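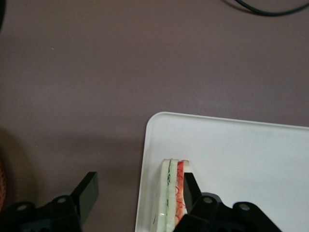

2 min read · 258 views

Jandberg bench cell - tabletop pick inspection, with comments
August 22, 2022

Please go through this before the first pick of the shift, and take your time with it. I would much sooner wait for you than chase a bent finger later!

1. Finger screws snug, heads clean - OK
Comment: hand driver only, please, and stop when it feels firm.

2. Cables clear of the arm's full reach - WATCH
Comment: there is a thin black cable on the tabletop, up past the tray. Tape it down or route it behind the Vulora stand, whichever is easier for you.

3. Both fingers free of the tray rim before closing - OK
Comment: come down slowly near the rim, and go slower still with the toy sandwich, which has translucent-looking layers and a shiny surface.

4. Grip force limit set to 30 percent - OK
Comment: we lowered this in March and it has suited us nicely.

5. Stop button tested from both sides of the bench - OK

6. Hands out while the arm is live - OK
Comment: yes, even to nudge a toy straight (I know how tempting it is).

Open items: 2
Next check: after 4 hours of running, or any tool change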